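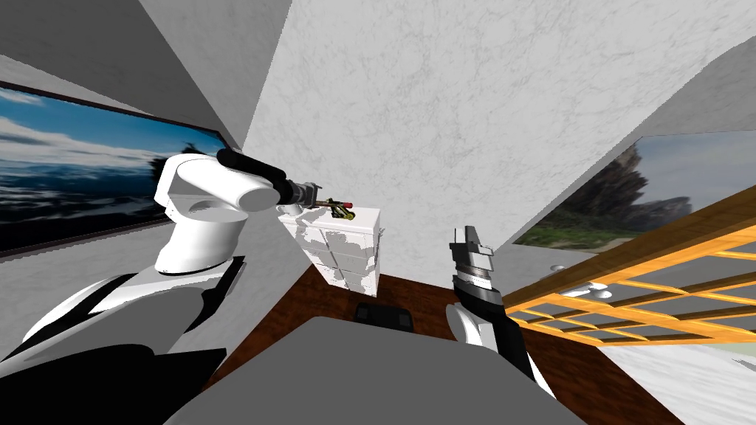

Grarkska is a set of simulated two-arm episodes that the Etim service crew uses to plan which jobs at the Civotholm guest house go to the robot and which stay with staff. The set holds 2,423 episodes in 33 room layouts. Rooms are rendered with furniture, framed landscapes and railings in them, and the arms often work close to a piece such as the white cabinet with its rows of small drawers. One gripper may hold a small tool while the other stays empty, and both states are labelled for each arm.

What changes for staff

Housekeepers keep all guest contact and the final check of each room. Fetching and putting away small tools moves to the robot over six months, starting in August. Rosters were redrawn after staff asked for it - nobody loses hours, but two early shifts become mid-morning ones. Training is paid and done on site.

Contents

episodes/ joint positions and gripper state for both arms
layouts/ one file per room
notes/ comments from housekeepers, names removed
heldout/ 676 episodes, not for training

Known limits

Lighting is even in every layout. Wall and floor textures repeat. There are no people in the rooms, so the set says nothing about working beside someone. The Gurkow layouts have not been checked by staff yet.

Maintainer: Ertuğrul Başaran
Last updated: March 21, 2024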